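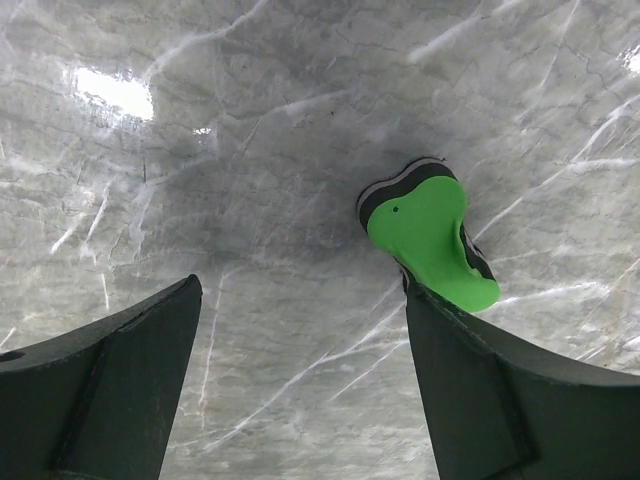
Niltudo Schools and Offices Team

Kotgate Wall Planner, dry-wipe

The Kotgate is a year planner for staff rooms and small offices. It runs from June to the following May, with a column for each month and a wide strip at the foot for notes. The sheet is laminated on both sides and the back is left plain.

Product code: 1510
Height: 53 cm
Supplied rolled in a card tube

Unroll it the day before you hang it and leave it face down under a few books. Fixing pads are included – use all 7 on painted walls.
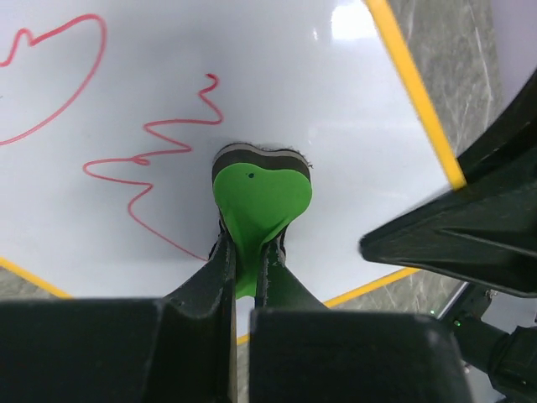 Dry-wipe pens are sold separately. Wipe the sheet with a soft cloth, and use a little warm water on older marks. Please don't use solvent sprays, which dull the print.

The Hokavier hanging rail (code 439) fits this planner and the older Sepúlveda size. Orders for printed school names close on March 3, 2026. Plain planners can be ordered all year.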